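Why I finally gave in and bought a proper bread tin

21 September 2020

So I've been baking since June, like half the country, and my loaves have been flat. Not terrible, just flat – you could post one through a letterbox. My sister kept asking for "another of those big biscuits".

I blamed the flour first. Then I blamed the oven, then the weather in Plulcombe, which gets blamed for most things.

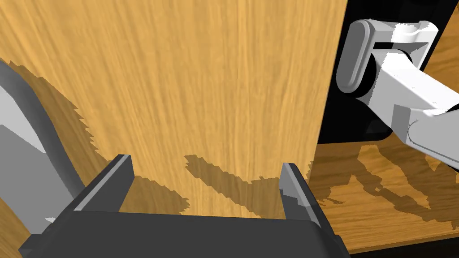 Yaroslav Hutsuliak
Home baker and Sunday-lunch correspondent

Anyway, I gave in and got a two-pound tin from Van Wijk on the high street, and what a difference! I used 975 grams of dough, left it for almost five hours with a tea towel over it, and it came up over the rim like a hat.

I've made two more already. The second had seeds in and went in one evening (with a lot of butter, I admit it). Next I want to try rye, so if you've got a recipe that doesn't need a starter, please send it over.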